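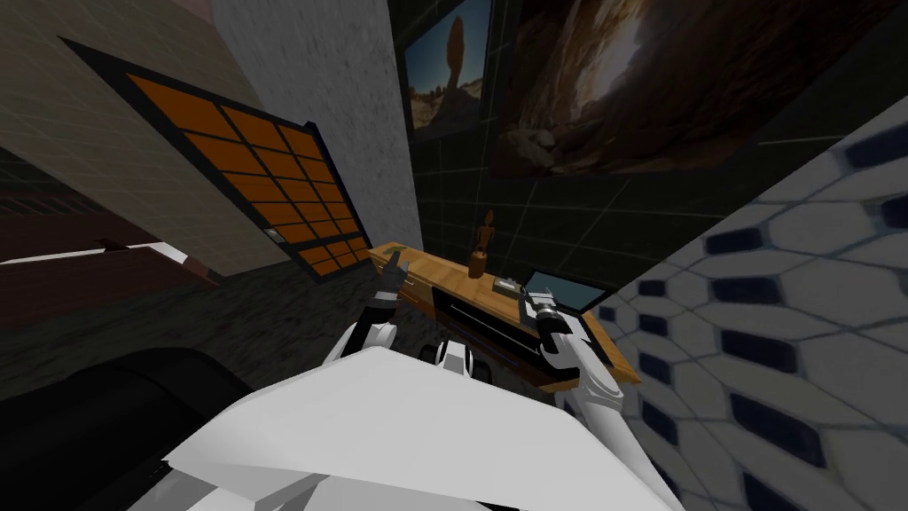 Slide 1. Tidying a desk, in simulation

Good afternoon. I'm Sewwandi Gamage, and I work on household tasks at Bustora. My talk is on whether a machine can do an ordinary chore yet. My answer is some of them, slowly.

The room on the slide is rendered. The desk has a small wooden mannequin on it, a gray box, and a screen at the right end. The job we set is to clear the top and wipe it. A person does that without thinking.

(Leave the slide up. Point to the mannequin.)

The mannequin is the hard item. It has thin limbs, and it stands on a small base. Close on a limb and the figure can turn in the grip. Close on the base and it can tip. The box is flat, so the fingers need an edge to get hold of. The screen should stay where it is, and the arm has to wipe next to it without pushing it.

Slide 2. What we ran

We ran 2,000 trials in simulation. Rizwan Marikar set up the rooms and changed the walls, windows and furniture between batches. Changing the walls hurt us more than we expected. Patterned tile was worse than plain paint.

Box: good. Wiping: fair, with missed strips near the back. Mannequin: poor until February, when we started approaching it from the side.

Slide 3. Shop floor

Farzana Ekanayake's group at Biltico has the easier version. Parts come in trays, the bench doesn't move, and the lights stay the same. They have 4 stations sorting parts and 3 people covering them. The people mostly deal with jams and dropped parts.

If someone asks about cost, send them to Farzana. I don't have her numbers.

Slide 4. Where that leaves the house

Picking up one known thing from a clear surface: yes.
Wiping around things that must stay put: sometimes.
Deciding what counts as clutter: no. We still give it a list.

The next round is on a real desk. I expect worse results than in simulation, mostly on grip.

Thanks to Ashraful Selvanayagam for the wiping code. Questions, then hand over to Saimi Seppälä for the next talk.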